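Religious Studies project report: changing churches in Harnivville
Submitted 20th July

1. What the project was

Our group wanted to find out what happens when people move away from the religion they grew up with. We were not looking only at people who stop believing. Some change to another church, and some keep the beliefs but stop attending. We thought these were probably different experiences and should not be lumped together.

We chose Harnivville because two of us live there and it is small enough to cover on foot. The sign on the way in gives the population as 3821. It has two churches that are still used every week, one on Gudis Street and the other behind the Suominen building, and a prayer group that meets in the Pavden hall.
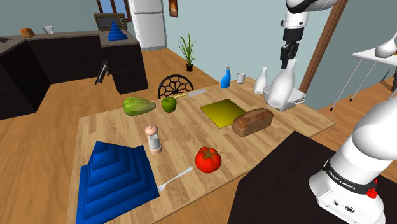

We handed out 50 questionnaires through the library, the two churches and the community noticeboard. Everyone who filled one in was over 18. We also did 4 longer interviews with people who ticked the box to say they would talk to us. Names were left off everything, and our teacher checked the consent form before it went out.

2. What people told us

The main thing we noticed was how slow it was for most people. We had expected stories with a clear turning point, such as an argument with a minister or a book that changed everything. One person did describe something like that. Most described several years of going along to services while feeling less and less sure why they were there.

Family came up more than belief did. People worried about what their parents would say, who would do the christening for their children, and what would happen at Christmas. One woman still goes to the Gudis Street church at Easter so she can sit beside her mother. She told us she doesn't believe the creed any more, and she stays quiet during that part.

A man who had moved in the other direction – from no religion at all to regular attendance – said much the same about his own family. His brother thought it was a phase. They have agreed not to discuss it at dinner.

People raised in stricter homes had a harder time putting their answers into words. Two of them wrote on the back of the questionnaire because the space was too small. Both mentioned having few friends outside the church when they were young, and both said the practical side of leaving was worse than the doubts. They had to find new people to spend weekends with, and learn things like popular music and television that everyone else seemed to know.
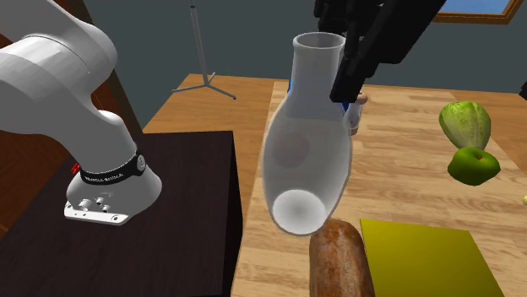

3. Problems with our method

Handing out forms at churches meant that we mostly reached people who still go to them. The noticeboard forms were meant to balance this, but they got rained on and had to be replaced. We should have used the sports club as well.

Question six was badly worded. We asked "When did your beliefs change?" and several people crossed it out or wrote that they hadn't. If we did it again we would ask first whether anything had changed, and let people skip ahead.

Recording the interviews went well enough, but typing them up took most of a fortnight. The report limit was 3000 words and we had far more material than that, so a lot of good answers are only in the appendix.
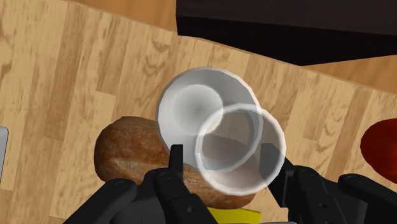

We also found it hard to stay neutral in the interviews. One of us goes to church and two of us don't, and in the transcripts it is fairly easy to tell who was asking. Having two interviewers each time would have helped with this.

4. What we would do next

There is a second town nearby where the only church has closed, and it would be useful to compare the answers. We would like to ask whether people there changed their habits by choice or simply had nowhere to go. We are hoping to hand out forms there in August if the school agrees to count it towards next term's work.

Copies of the questionnaire and the corrected question six are attached. The interview recordings will be deleted after marking, as we promised on the consent form.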